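Livstead Neighbors Help Board
Home & Kitchen > Counters, Floors, Tile

Etching on green marble, can I fix it myself or do I need a pro?

Posted by urville_kate, 5/8/22
138 views

Hi all. First time posting, long time reading. We moved into a place on the Urville side in October and the kitchen has green marble on the counters, the whole run plus a small island. I love it. I am also ruining it.

So there are dull spots. Not stains exactly, no color to them, more like the shine is gone in the shape of whatever sat there. One is a perfect ring from a glass of lemonade. One is a big splotchy thing by the stove where I think my husband put down a cut tomato and walked off. Couple more by the sink that I can't explain. If you look straight down you can't see any of it, but get low with the window behind and there they are.

Things I tried so far:
dish soap and hot water (nothing)
baking soda paste, left overnight under plastic wrap (nothing, and a mess)
a spray from the hardware store that said stone on the label (made it smell nice)

A guy quoted me for the whole kitchen and I about fell over. He also said it needed to be sealed and that sealing would stop this happening again. Then my sister in law said sealing does nothing for this kind of mark. So who's right?

What I want to know: is there something I can do at home for the ring and the tomato splotch, and is it different for green marble than for white. I read somewhere that some green ones shouldnt get wet at all which sounds crazy for a kitchen. We have two kids, 5 and 8, so anything involving strong chemicals I need to know about ahead of time.

Thanks in advance, sorry so long.

dcounter_top
marked helpful by 18 people

Your sister in law is right. Sealer soaks into the pores and slows down stains, like oil or coffee or wine color. What you've got is etching. Acid touches the calcium in the stone and eats a tiny bit of the polish away. Lemon, tomato, vinegar, soda, some bathroom cleaners. There's nothing to clean off because it's the surface itself that changed. That's why the baking soda did nothing, a poultice pulls stains out and you don't have a stain.

Before you do anything find out what the stone is. A lot of what gets sold as green marble is serpentine, different rock altogether. It doesn't react to acid the same way as regular marble, and some kinds don't like water, they can warp as tile when set with a water based glue. That's probably what you read. It's mostly an installer's problem. Wiping your counter with a damp cloth is fine, just don't leave a wet dish towel sitting on it for a day.

Quick test: go somewhere hidden, like inside the sink cutout lip or under the overhang if it's polished there. One drop of white vinegar. Wait a few minutes, wipe, dry, look at it in low light. Dull spot = it's got calcite in it and will act like marble. No change = probably mostly serpentine and your marks might be something else, hard water for instance. Since you've got a lemonade ring I'm betting on the first one. Lots of green stone is a mix, too, the pale veins are often calcite and the dark part isn't. Then you get etching that's worse along the veins. Look close and see if the ring is stronger where it crosses a vein.

If it etches, get marble polishing powder. Not sealer, not "polish" in a spray bottle, that's just wax or shine stuff. The powder comes in a tub or a little jar. Steps:

Wash the area with plain stone soap, rinse, dry.
Shake on a little powder, a teaspoon is plenty for a glass ring.
Add water till it's like thin yogurt.
Rub with a damp white cloth or a felt pad, firm, small circles, go past the edges of the mark. Couple of minutes. Keep it wet the whole time.
Wipe the slurry up, rinse twice, dry, look at it from low down.
Do it again if its better but not gone.

Do the ring first, leave the splotch for when you've got the feel of it. If you can feel the etch with a fingernail the powder won't do it, that needs diamond pads in steps and I'd hire that out. One spot shouldn't cost what the whole kitchen costs. Ask him for a spot price.

On the kids: most of those powders have an acid in them (oxalic usually). Gloves on, don't breathe the dust, read the label, kids out of the room until it's rinsed off. Keep the tub up high. After rinsing wash the counter with soap before food goes on it.

Edit: somebody messaged me asking about black granite. No. Don't use marble powder on granite, it needs a different one.

Mel in Jorolport

just live with it!! Mine is 20 yrs old and has a million marks, it's called patina. Everybody in Italy has it. Use a cutting board and quit looking at it from the side lol

Anselmo Damasceno

Agree with most of what's above, will add what happened with mine as I did nearly this exact job over the winter. Also green, also a kitchen, though I only have the one slab and it's not big.

Had it maybe a month when I cut limes straight on it for a party. Yes I know. Ended up with a smear of dull spots as long as my forearm. Bought the powder, did it by hand like dcounter_top says, and the small ones came right out. First pass you think it's doing nothing and then around the second minute the slurry gets kind of slick under the cloth and that's when it's working. Don't stop before that. The long smear took me four goes over two evenings, my shoulder hated me.

Mistakes I made so you don't have to:

Used a drill with a felt wheel on the second evening. Too fast, it dried out, and I got a little swirl that's glossier than the rest of the counter. So now I have a shiny spot instead of a dull one. If you use a drill keep it slow and keep a spray bottle in the other hand.

Used a green scrubby to get the dried slurry off. Fine scratches. They came out with more powder but why make work for yourself.

Didn't tape off the backsplash. It spatters and dries white in the grout. Took a toothbrush and a lot of swearing.

Did it at night under the ceiling lights and thought I was done. Was not done. Morning sun said otherwise. Do it in daylight or set a lamp down on the counter so the light rakes across.

Also wipe the counter really well before you start rubbing. Any grit under the cloth is going to scratch. I go over mine with a dry cloth and then my bare palm, you feel crumbs long before you see them, especially on stone with this much going on in it. 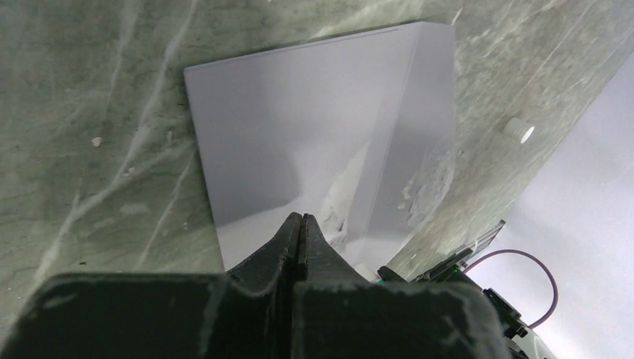
My counter, with the pale veins going across. Those two white specks are what I mean by feel for grit first.

Kate if yours has veins like that do the test drop ON a vein and another one on the dark part. dcounter_top is right that they can act different. On mine the light parts dulled and the dark barely did, so half the lime smear was only ever on the veins, which made it look streaky and I thought it was the polish wearing off.

About sealing. I do seal mine, once a year or so, for oil. It's cheap and takes half an hour. Wipe on, wait what the bottle says, wipe ALL of it off, and I mean all, if it dries on top you get a haze that looks just like etching and then you'll be back here posting again. Water test tells you if you need it. Few drops of water, wait ten minutes, if the stone goes darker under the drops then seal it. If not save your money. Seal after the polishing, never before.

Day to day I changed three things. Soap is the neutral kind, a squirt in a bucket. No vinegar spray anywhere in the kitchen, my wife was using it on the window over the sink and the drips were getting the counter, that might be your mystery sink spots btw. And there's a tray by the stove for anything cut, limes, tomatoes, the jar of salsa. Coasters we tried. Coasters lasted a week.

For what you'd pay, the shop in Dhanial past the feed store had the powder when I went, and they let me take home a felt pad to try. Call first, they keep odd hours. I wouldn't get the biggest tub, mine is still nearly full.

If you do get the guy out ask him whether he's going to hone it or polish it. Honed is matte, and etches hardly show on matte. If I ever redo the whole slab that's what I'm getting. You lose some of the depth in the green, which is a shame, but you also stop crouching at eye level with your own counter every morning.

Post back how the ring goes.

urville_kate

Thank you both!! Vinegar spray on the window, oh no. That's me, I do that. Did the drop test under the overhang and it dulled so I guess it's the marble kind. Going to get the powder this week and start with the ring. Mel I tried the living with it, I lasted til breakfast.

dcounter_top

Good luck. Small circles, keep it wet.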